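常见问题（二手桌布、旧布料寄卖）

更新于2023年2月10日

大家好，我是小店Quansah的店主，平时一个人收布、洗布、拍照、打包，回消息有时候慢，所以把被问得最多的几个问题写在这里。下单之前翻一翻，多半能找到答案，找不到再来敲我！

你们到底收什么样的布？

桌布、窗帘、床单、没裁过的整幅面料都收。棉的、麻的、混纺的都行，有折痕没关系，洗过缩了一点也没关系，量好尺寸告诉我就好。不收的是：有霉味的、被宠物抓出线的、还有背面带胶的那种防滑布（我试过拆胶，拆了一个周末，再也不想碰了）。

寄过来之前要洗吗？

要的，拜托洗一遍，晾干再装袋。不用熨，反正路上还会皱。香味太重的柔顺剂尽量别用，我鼻子受不了，有几位老顾客也受不了。

寄卖怎么分钱？

卖出去以后我留30%，剩下的都是你的，每月月底一起结。单价超过1,000元的大件（基本都是老绣片和整套的手工桌布）我们单独商量，一般会留得少一些。挂了3个月还没卖掉的，我会来问你是降价还是寄回，寄回的运费你出。

深色桌布会不会掉色？

会，尤其是黑色、深灰、藏青这几种。我自己的办法是头两次单独洗，冷水，翻过来晾在阴凉处。网上说加盐加醋能固色，我加过，看不出什么差别，你要是觉得有用就继续加，也不伤布。真正管用的还是少晒太阳，深灰的布晒一个夏天，边上会发黄发红，那个颜色很难救回来。
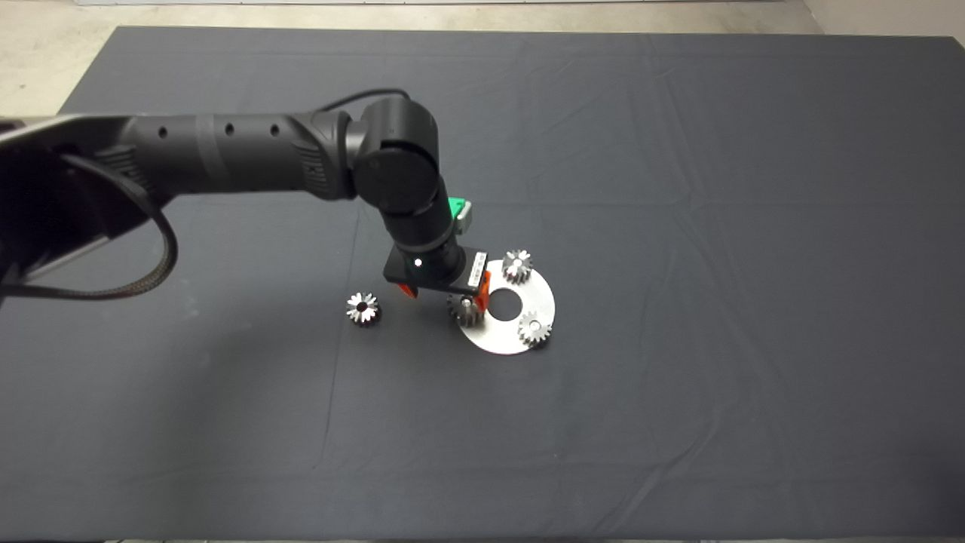
Patricio Olivares留言说，他家那块深灰的用冷水洗了几回都好好的，有一次图省事跟毛巾一起丢进去，拿出来沾了满满一层白毛，粘毛滚筒用掉半卷，问我有没有省力一点的办法。

有的！等布干透，戴一副橡胶手套，顺着一个方向往下捋，毛会自己滚成小团。湿着的时候别弄，越弄越往里钻。以后毛巾还是分开洗吧，哑光的深色布特别爱沾毛，亮面的反而好一点。

折痕怎么去掉？

挂起来喷水，喷到摸着有点潮就停，放一晚上，浅的折痕自己就垂开了。深的折痕要用蒸汽，垫一块白棉布从反面烫。混纺的温度要调低，我烫亮过一块，那一道亮印子到现在还在，后来裁成杯垫自己用了。收纳的时候卷着放比叠着放好，找个长纸筒，布店一般都愿意送。

尺寸怎么选？

先量桌面，再想好四边各要垂下来多少。我习惯每边垂30厘米，坐下来刚好不碍腿；想隆重一点就垂到40厘米。圆桌量直径，加两倍的垂长。铺在小桌上的布宁可大一点，太小了一拽就歪，看着很心烦。买旧布还要留一点余地，老布的四条边常常不一样长，我会把最长和最短都写在商品页里。

颜色和照片一样吗？

尽量一样，我都是白天拍的。灰色系最麻烦，换个屏幕就偏蓝或者偏褐，介意的话可以让我剪一小条线头寄给你看，邮票钱我出。

可以退吗？

收到7天以内，没下过水、没剪过，都可以退。特价区的不退，那里的布都有小毛病，毛病在哪儿我会写清楚，请一定看完再拍。

有实体店吗？

现在没有，只有每年9月在Clarnisport市集摆一次摊。那几天可以直接来摸布，也可以现场把要寄卖的带给我，省一趟快递。摊位号会提前贴在首页，带上卷尺，我那把老被人借走不还……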